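Kenow Cell Planner – Set-up Guide
Section 4: Planning and Pricing a Single-Arm Cell

Use this section before you request quotes. It covers floor space, the work surface, the gripper and the final purchase list. Fill in the planning sheet as you go and keep one sheet for each cell.

4.1 Before you begin

You will need:
The floor plan of the room, with doors and fixed equipment marked
A sample of the smallest and the largest part the arm will handle
The name of the person who can approve the purchase
The layout file for your cell, opened in Kenow

NOTE: Prices in the planner are entered by your own site. Kenow does not supply them. Check the date on any price older than one budget period.

4.2 Plan the floor space

1. Open the layout and switch to the overhead view.
2. Place the work surface first, then the arm.
3. Draw the floor tape around the work surface. Leave a gap where carts and hand trucks will come up to the cell.
4. Move the arm through its longest reach and check that it stays inside the tape.
5. Enter the taped area on line 6 of the planning sheet. 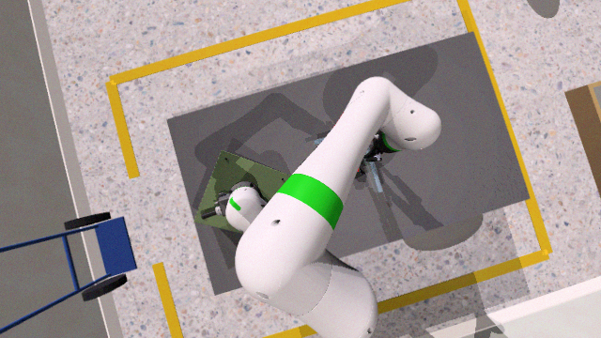
Figure 4-1. Overhead view with yellow floor tape, an opening on the left side and a hand truck facing it.

Crates, carts and spare parts take up floor space too. Add them to the layout at their real size before you enter the area. If you leave them out, the room will look larger than it is and the second cell may not fit.

CAUTION: Floor tape marks a boundary. It does not stop anyone from walking in. Budget for guarding or sensors separately, on the safety page, after your risk assessment is done.

4.3 Choose the gripper

The gripper is often quoted as an option, and the quote may leave out the fingers, the pads or the mounting hardware. Ask for each as its own line.

1. Load your smallest part into the layout.
2. Bring the gripper down until the part is between the finger pads.
3. Switch to the close view and look for anything near the part that the fingers could hit on the way down or while closing.
4. Repeat with the largest part.
5. Write the opening width you need on the planning sheet. Add the clearance your site requires.

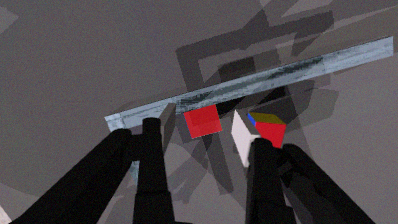

Figure 4-2. Close view. Red square between the two finger pads, with a multicolored block just beyond the right finger.

When parts sit near each other, or near a strip or rail, the outside width of the fingers matters as much as the opening. Get that figure from the supplier's drawing – the brochure usually gives only the stroke.

NOTE: Price one spare set of pads with the first order. Ordered later, they may carry a separate shipping charge.

4.4 Size the table and mounting plate

1. Switch to the front view, facing the arm from across the table.
2. Lower the gripper over the pick point.
3. Check that the arm can reach the part without being fully stretched out.
4. Look at how much table is left on your side of the part. Decide whether you need it for trays or a second pick point.
5. Select the table size and the mounting plate, and copy both part numbers to the sheet.
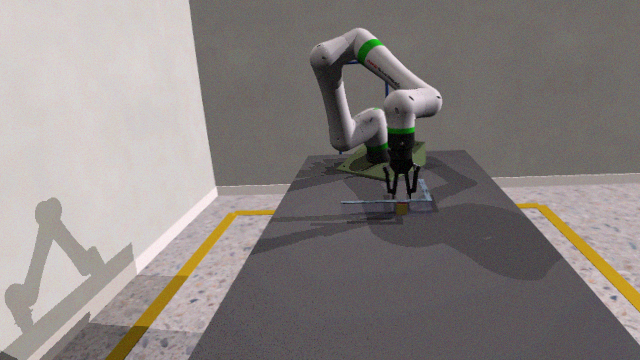
Figure 4-3. Front view. Gripper above the yellow block, arm on its mounting plate at the far end of the table.

A longer table costs little compared with the arm, but it adds to the taped area. Go back to step 5 of 4.2 if you change it.

4.5 Build the purchase list

Enter these as separate lines:
Arm and controller
Gripper, fingers and pads
Table and mounting plate
Guarding or sensors
Floor tape and marking
Installation and operator training
Spares

Get at least two quotes for the arm. At our pilot site, Lakmal Wanigasekara compared Irnero and Vekon packages on one sheet and found that only one of them included the controller cable. Use form 1771 for this comparison. It has a column for items left out of the quote.

CAUTION: Do not order the arm before the mounting plate drawing is approved. A plate with the wrong hole pattern will hold up installation.

4.6 Submit the plan

1. Save the layout with all three views.
2. Attach the planning sheet and the quotes.
3. Send the package to the approver by noon on Friday for review the following week.

Questions about the planning sheet go to Sachiko Yagi, extension 38. For leasing in place of purchase, see page 66.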